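# Housing allocation for incoming exchange students: a study of two host universities

Student project report, submitted October 15, 2025

## 1. Background

Exchange students usually apply for a room several months before they arrive, through a form run by the host university. The form is often the only contact between the student and the housing office until move-in. This project examined how complete those forms are, and how often the room offered differs from the room requested.

Two host universities were compared, Hevville and Sandoval. Both use shared flats with a common kitchen, and both place exchange students alongside full-degree students. 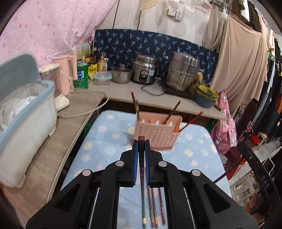

Vol. 2, p. 42

## 2. Method

A questionnaire was sent to 294 exchange students who had lived in university housing at either site. Completed answers were received from 156 of them, a response rate of 53 per cent. The questions covered the application form, the room offer, the first week and any request to move.

Both universities also supplied blank copies of their forms. Hevville uses the Plarnetti booking system, in which the student ranks room types and the system assigns a bed without staff review. Sandoval uses Genura, which produces a draft allocation that is then checked by hand. No personal records were seen from either system.

Answers were coded by one person. A second coding was planned but could not be completed in the time available, and this should be kept in mind when reading Section 3.

## 3. Findings

The main weakness in both forms is the treatment of blank fields. In Plarnetti, a blank answer to the question on single-gender flats is stored as "no preference". The student is not told this. In Genura the field is left empty and flagged for the person doing the check.

Room changes were requested by 42 of the students who replied. The reasons given most often were noise, the distance from teaching buildings and a mismatch between the flat type requested and the one offered. Cost was mentioned less often than expected – most students had compared rents before applying.

Kitchen sharing was the subject of many free-text comments. Students wanted to know before arrival how many people would share the kitchen, what equipment was supplied and whether they should bring their own pans and cutlery.
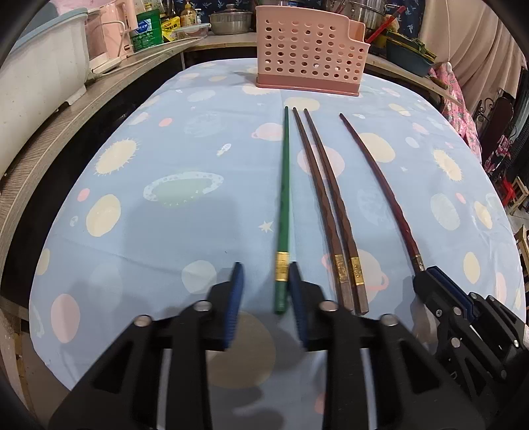
Neither form gives this information. Hevville publishes an equipment list on a separate page, but the link is sent only after the deposit has been paid. Sandoval leaves the matter to each residence, and the lists we obtained did not agree with one another.

## 4. Limitations

Students who had a poor experience may have been more likely to reply. The sample is also weighted towards autumn arrivals, whose offers are made when demand is highest. The results should not be applied to private halls.

## 5. Recommendations

1. Blank preference fields should be returned to the student before allocation.
2. The equipment list should be attached to the room offer.
3. The procedure and deadline for a room change should be stated on the form – at present they appear only in the tenancy terms.

A shortened version of this report will be sent to both housing offices in November, together with the questionnaire.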